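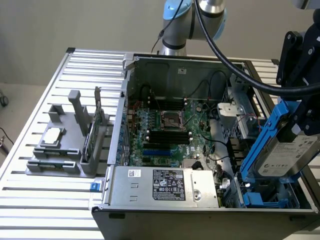 Who do we talk to at an agency before a solicitation comes out?

Start with the small business office at the agency, then ask them for the name of the program office that will own the work. The contracting officer usually comes into it later.

Posted by mirnthorpe_bids, 7:40 a.m.
Those are the short versions. Longer version of my question: we are a firm of 12 people doing records software. We have two state contracts and nothing federal. Every time I call a contracting office I get told to watch the website. By the time something shows up on the website, the response window is short and it reads like it was written around somebody else's product.

Posted by Imke Hinrichs, 8:15 a.m.
The window being short is normal. The work on the requirement was done months before. If you see a request for information, answer it, even if it is only five pages. Those get read. I worked on the buying side for a long time and we changed requirements more than once after a small company pointed out a problem in its response.

Posted by curnis_dan
I disagree with Imke. We answered nine of those at Curnis and heard back on none. It cost us real staff hours. I would skip them and go to the industry days, where you can at least see who else is in the room and find a prime that needs a sub.

Posted by Imke Hinrichs
You won't always hear back. The agency is under no duty to reply to each one. Did you look at the final solicitation to see if anything you raised was in it?

Posted by curnis_dan
On two of them, yes. One had a change that could have been ours. Could also have been anyone's.

Posted by bcarrillo
Berenice Carrillo here, I do capture for Kohlhase. You can do both. My rule is that I only answer an RFI if we would bid the job as written or with one change. If we would need four changes it is someone else's job.

Also, on contracting officers: they are allowed to talk to you before the solicitation is out. Market research is part of the process. Once it is released, questions go in writing to the address given and the answers go to everybody. People mix up those two periods and then nobody calls at all.

Posted by oldgsa
Allowed, sure. Plenty of them still won't. They worry about a protest, and a form letter is safer. I don't blame them.

Posted by mirnthorpe_bids
Is it worth paying for the Mimholm conference in May? The ticket is $300 plus the hotel.

Posted by curnis_dan
Yes, if you book meetings ahead. No, if you plan to walk around with brochures.

Posted by Imke Hinrichs
I would spend the money on a trip to see one program office. Write first, keep it to half a page, and say what you have done for the states. Leave the slides at home unless they ask.

Posted by bcarrillo
Agree with Imke on the half page. Dan is right that you may need a prime for the first one. Past performance as a sub can count, so get it in writing from them when the job ends.

Posted by mirnthorpe_bids
Thanks. I have a name from the small business office now and a call set for 2 p.m. Will skip the conference this year.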